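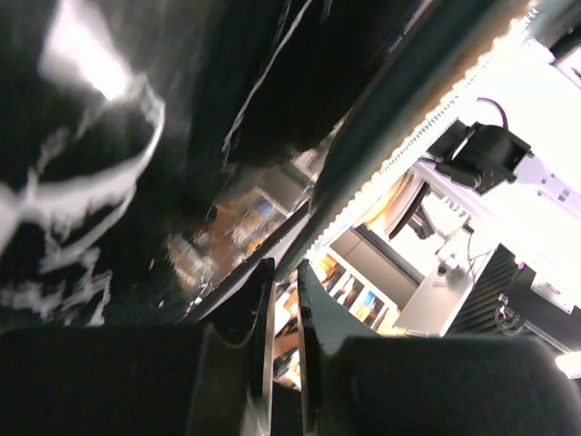
Wrist view, shiny black material right over the fingers, LED strip glaring away on the right.

Hi again! I've been working on the grasp planner for Hindonard since June, and people keep asking what the software sees while I'm muttering at my screen, so this page is for them. It's a short gallery (one picture so far, more when I get to them).

Black and glossy is about the meanest thing you can hand a depth estimator. Those bright streaks slide over the folds as the wrist turns, and my old code took every one of them for an edge. Edem Ansah talked me into masking the blown-out pixels before the planner gets its turn, and I retrained on 3,000 wrist frames, 441 of them with glare as bad as this. Way fewer silly grasp proposals now!

Still on my list: the planner takes 30 milliseconds longer with the mask on, and creases still fool it when they run diagonally. Tímea Bárány wants to try fitting the folds as curves, which sounds like a lot of math to me, but she's welcome to the branch. It's called pálfi-mask if you're on the Trurnerach server.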